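Thursday, 4:40 pm, back room

Floor day. The plan said half an hour. The plan was written by someone who has never emptied the Zeltow shelf, and that someone was me.

Offcuts from the Tadurar mounts got as far under the bench as offcuts can get. Brushed them out along the tape line first, then the tile, then the carpet, in that order. Carpet last was a mistake. Fine black grit sits down in the pile and the brush mostly moves it to a new address. Next time carpet first, with the vacuum, if Demirtaş ever returns the vacuum.

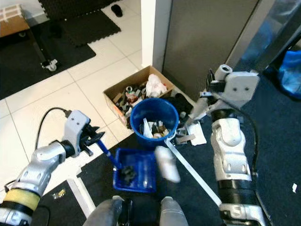
Paper strips go in the bucket with the rest of the sweepings. Metal fittings do NOT. Put them in the cardboard box and I'll sort them Monday, or whenever I run out of M4s, whichever hurts more. Found 2 of the brass spacers we reordered in July. The new bag holds 400, so we are now rich.

Foam mats: lift them before sweeping, the joints hold everything.

Still to do:
- bucket out to the skip before it's full
- label the box, "misc" is already taken
- ask Drustov if they want their bracket back (tag 632)
- one slipper, black, unclaimed

Stopped at 6.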